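2021年12月 设备采购记录

上午和Ulla Forsberg、Siv Engström对了一遍明年的设备清单。预算要在月底前交给Märta,今天先把能定的定下来。

夹爪:二指平行夹爪现有的继续用,不换型号。Dudás的报价单今天到了,备用指尖一套857克朗,比8月那次询价略高,运费另算。Ulla的意见是先买3套,明年下半年再看损耗。我同意。整只夹爪的备件这次不列,单价太高,放到二期。

腕部相机:两条臂都要留深度相机的位置。支架有两种方案,一种直接买Clesteck的成品,一种自己画图找Savonby加工。成品交期22个工作日,加工件便宜,但Savonby那边年底排单很满,问了两次都没给准日期。倾向于买成品,加工图照样画,留着以后用。

线缆:这一项去年漏报了,后来从杂项里出的钱,Märta为此发过邮件。今年单列。相机线要带锁紧的,长度按臂完全伸展再加余量算,大约30厘米余量应该够,Siv说她再量一次。绕过法兰的那段要考虑弯折寿命,询价时写明要高柔线。绑线用的魔术贴也写进去,不要再用扎带。

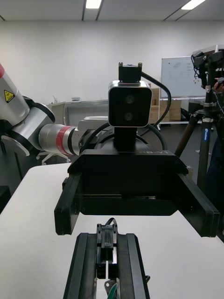

桌子:白色台面的工作台再订一张,尺寸与现有的一致,方便两边互换标定结果。Randi Viklund问能不能改用铝型材台架,我查了一下,价格差不多翻倍,而且地面要打孔,房东Braltonstead那边要走审批。今年不考虑。

三脚架和外部机位:不新增。云台的快装板要补,型号还没统一,Randi负责列表。

培训和安全:协作臂的年度检查费用仍按去年的数字填,等服务商正式报价再改。急停按钮的延长线也放在这一项里,别再和线缆混在一起。

还没定的:
- 备用控制柜是租还是买。Elsa Torvik以前在别的项目租过,说押金退得很慢,她去找当时的合同。
- 力传感器要不要进本期。Siv想要,我觉得等抓取部分的指标定了再说。
- 运费和关税放在各项里还是单独一行,问Märta。

周四前要做的:我给Clesteck回邮件,确认支架孔位和交期;Siv量线;Ulla把表格里的旧型号删掉。表格放在共享盘的老位置,改之前先另存一份,上次两个人同时改,丢了一页。

打印本页 | 通过电子邮件发送
分享(3) 评论(0)

最近条目
工作台标定步骤(修订)
8月询价汇总
指尖磨损与更换记录
控制柜搬移后的接线核对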